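Fostlow Job Postings: Front Office and Clerical

README for the January release

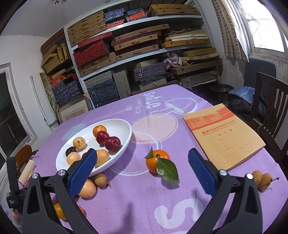 The set holds 875 job ads for receptionists, file clerks, mailroom staff and office assistants. All of them came from the Kelurholm hiring board. Each ad is one row in postings.csv.

Columns
id: row number, does not change between releases
title: job title as posted
duties: full text of the duties section
hours: full-time, part-time or shift
pay: hourly or monthly, blank if the ad gave none

Pay is blank in 320 rows. Do not fill these with zero.

Many ads on the board stop partway through a sentence, usually after 50 words or so. We left them that way. Duplicates were removed by matching title and duties. Ads with fewer than 20 words of duties were dropped.

Phone numbers and contact names were replaced with [removed]. If you find one we missed, send the id to Ívar Egilsson at Zukunis.

Known problems
Bergmann ads list two job titles in one field.
Shift times are not in a standard format.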